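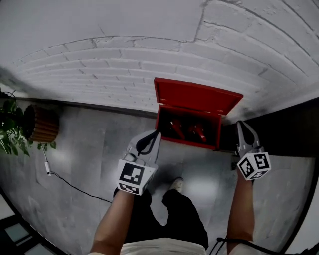

July, afternoon, dye notebook

Madder again. I know, I know, I said after the last batch that I was going to leave it alone until fall and work on the weld yellows, but Perrine came back from her trip with two bags of the Fenov root and I have no self-control when it comes to red.

What I'm after is the old brick-to-tomato red we got in spring on the small sample skein, the one pinned over the sink. Everybody who comes in touches it. It's the color Golavis picked for the seat covers and I have so far failed to make it a second time on a full skein. I've made a very nice coral. I've made a rust. I've made something Margaux called "canned salmon," and she was being kind.

So, starting over with clean notes.

Yarn is the Cerkent two-ply, undyed, same cone as before as far as I can tell (the label has come off and somebody used it as a bookmark in the mordant binder, so I'm fairly confident). Wound off seven skeins last night in front of the TV, 100 g each, tied loosely in four places with cotton string. Please tie loosely, whoever does the next lot. The spring skeins had white rings where the ties were and I spent an evening trying to convince myself they looked intentional.

Scour: neutral soap, hot water, long soak, let it cool in the pot. The water came out the color of weak tea, more than I expected from yarn that was sold as washed. Second scour on two of the skeins to see if it makes any difference. Those have the knotted blue thread. The others have a plain knot.

Mordant: alum for all seven, with cream of tartar in the bath for four of them and none for the other three. I've gone back and forth on the cream of tartar for madder. Perrine Barbier swears it shifts her reds toward orange, and she has a whole shelf of samples that agree with her, but her shelf was all done on her old well water and ours is town water and much softer. Figured it was time to stop arguing about it over lunch and run the two side by side. Left them in the mordant overnight, lids on, then squeezed them out and kept them in a damp towel until after breakfast.

The root. The Fenov bags are chopped, pretty coarse, and smell wonderful, sort of sweet and dusty like a hay barn. I used 100 g of root for each skein, so weight for weight. Soaked in cold water first and poured that off, then a second rinse in warm. The pour-offs are yellow-brown and I saved them in the big jar. They make a decent peachy tan on cotton and I hate to throw them out. Jar is on the windowsill, it says MADDER FIRST WATER on it, please don't drink it or water the geranium with it.

For the first pot I ground the root in the old coffee mill. Took forever, got dust everywhere, and I sneezed pink. For the second pot I left it chopped and tied it up in the muslin. More on that further down.

Chalk. Added a pinch to pots one and two, none in pot three. With water this soft I really think the chalk is doing most of the work on the red and I've been giving the credit to the root. Margaux Ferrand told me this last year and I wrote it down on the inside cover of this very notebook and then forgot it entirely. Sorry, Margaux.

Heat, or the part where I messed up.

The rule is slow. Cold pot, yarn in, bring it up over the whole morning, hold it well under a simmer, never let it boil or the browns come out and sit on top of the red and that's your salmon right there. I had pots one and two on the Nilsuwan plates, which hold beautifully once you've found the spot on the dial. Pot three was on the old ring. I went out to take a phone call about the shipping cartons (still not resolved, they want to send us the wrong size again and have us "trim them down," no thank you) and when I got back the thermometer in pot three read 183 F. Pulled it off right away, but it had been climbing for who knows how long.

So pot three is now the no-chalk pot AND the cooked pot, and I can't learn anything from it about chalk. Very annoying. I kept going with it anyway since the yarn was already in there and it might as well be useful for something.

Results so far, all wet, so take it with a grain of salt:

Pot one, ground root, chalk. Deep. Really deep, almost a blood red at the ends of the skein and a touch lighter in the middle where it was packed against its neighbor. Needs a bigger pot or fewer skeins. There's root powder stuck in everything, and I mean everything, it'll need rinse after rinse and then a good shaking outdoors when it's dry. I don't think I'd grind again for yarn. For cloth, maybe.

Pot two, root in muslin, chalk. This is the one! Slightly softer than pot one but much more even, and if I hold it beside the spring sample and squint it's very, very close. A hair toward orange. I'm trying not to get excited before it dries. Wool always goes lighter and I have been burned.

Pot three, overheated. Brown-red, like an old flowerpot. I kind of like it, to tell the truth, it would be lovely in a striped thing with the walnut gray. Not what Golavis ordered.

On the cream of tartar question: the ones without look a bit bluer to me, in both good pots. Perrine looked at them in the doorway and said "well, yes" and went back to her loom. I'm going to wait until they're dry and look at them in north light before I concede anything. The double scour made no difference that I can see. Maybe the blue-thread skein is more even? I'd want to do it again with all of them before I said so out loud.

Then I left the good pots to cool with the yarn still in. I'll rinse in the morning. Last time I rinsed hot straight out of the pot like an impatient child, and got a felted patch for my trouble.

Afterbaths. I put the leftovers of pot two back on with a small bit of silk from the scrap drawer, mordanted ages ago, tag says alum and nothing else. It took up color right away, a clear apricot. There's plenty left in that root. If anybody has something small they want pink, bring it in mordanted by tomorrow noon and I'll run it, after that the bath goes on the compost. It goes moldy fast in this weather and I'm not fishing fur off the top again.

Modifiers: cut short lengths off the end of pot one and dipped them. Vinegar pulls it hard toward orange, washing soda goes toward raspberry, and the iron one went to a dull plum in the time it took me to find a spoon. Little lengths are tied to the card with the usual order, left to right, plain, acid, alkali, iron. KEEP THE IRON SPOON AWAY FROM THE OTHER SPOONS. I've painted the handle now, there's really no excuse.

Lightfastness strip: pot two and pot three both wound on card, half covered with foil, taped up in the south window behind the weld ones. The weld strip has already faded a fair amount on the open half, by the way, so I'm glad I didn't promise those yellows to anybody yet. Will check both at the end of the month.

Things to do before the big run

Get the big stainless pot back from Margaux, she has it full of onion skins.
Order more root. Ask Fenov if it's the same harvest, and if it isn't then buy a small bag and test it first, no shortcuts.
Alum is low. There's enough for one more lot like this one and then we're scraping the tub.
Redo pot three properly, no chalk, watched the whole time. Turn the phone off.
Weigh the Cerkent cone and see how much is left. If we have to open a new one I'd want all the Golavis yarn to come off that one, no mixing. They'll be looking at the covers next to each other in a bright room and even a small shift will show.
New muslin. The old one has given its life.

Also the drying rack is sagging again in the middle. I propped it with the broom but that means we don't have a broom.

Next morning, quick addition: rinsed pots one and two. Pot one ran pink through nine rinses, pot two was clear by the fourth. Both on the rack. Pot two is still damp and has gone a little lighter overnight, but it's still red. Put it up by the spring sample over the sink. Perrine says the old one is yellower. I say it's the lamp.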